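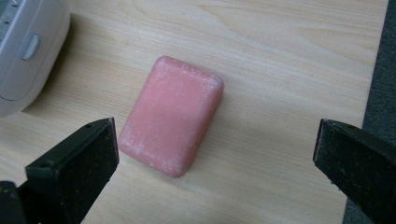

## Handheld collection — method review, September

Present: Kaisu Mäkelä (chair), Vainio group, Skodside group. Sonora joined by phone from 2:15 pm.
Minutes: Skodside.

### 1. Previous minutes

Accepted with one correction. The policy trained at Flondis used absolute poses. The minutes had said relative.

### 2. Small-object set: soap

Mäkelä presented the comparison between the 2,000-demonstration and 3,000-demonstration training sets. Both cover the same task: pick up a bar of soap from a tabletop and set it down on a marked target. The extra demonstrations in the larger set all start with the fingers spread wide and the bar off center between the pads, closer to one finger than the other.

Evaluation was 40 trials per policy, same start positions, same operator resetting the table.

- The smaller set tends to close before the bar is centered. One pad arrives first and pushes the bar across the table.
- The larger set usually shifts sideways before closing. Mäkelä considers this the main result.
- Place accuracy did not change between the two.

Vainio asked whether the sideways shift was learned from the new start positions or simply from more data. Mäkelä said the current runs cannot separate the two. A control is needed: same total, original start positions only.

### 3. Surface condition of pads and objects

Skodside raised dust on the finger pads and white residue on the pink bar. Two questions were discussed.

1. Does it change grip? Probably yes, but slip was not logged separately from other failures, so there is no figure to report.
2. Does it change what the policy sees? Vainio's view is that the pale patches act as texture and may help the policy judge which way the bar is turned. Mäkelä was not convinced and wants it tested with a clean bar of the same color.

Agreed: pads are wiped at the start of each block of trials, and the state of the bar is noted in the log as clean or marked. Bars already in use stay in use for the rest of this set.

### 4. Background variation

Sonora noted that most soap demonstrations were recorded on pale wood-grain tabletops. Other household items at the side of the table are to be left in place during recording. Clearing them was tried at Flondis and made the policy worse on cluttered tables — the write-up will be circulated again.

Starts near the table edge, with floor in view, are allowed. Skodside asked for them to be tagged. Agreed.

### 5. Failure labels

The present list has 3 labels: missed, dropped, misplaced. Pushing the bar with one pad is currently filed under missed. Mäkelä proposed "pushed" as a separate label. Agreed without discussion. Old trials will be relabeled from video only where the first contact is clear.

"Slipped" was proposed by Skodside and deferred. Sonora doubts that two people would label it the same way.

### 6. Actions

- Mäkelä: train the control policy from item 2 and run it on the same 40 starts.
- Vainio: clean-bar test, both existing policies.
- Skodside: add pad wiping, bar state and table-edge tag to the log sheet.
- Sonora: recirculate the clutter write-up.
- Vainio and Skodside: relabel a shared batch with "pushed" and compare before the rest is done.

### 7. Other business

Finger calibration drifted on one handheld unit during the last block. The affected demonstrations are held out until the gap width has been checked against the reference spacer. Mäkelä will decide on inclusion.

Meeting closed 3:40 pm.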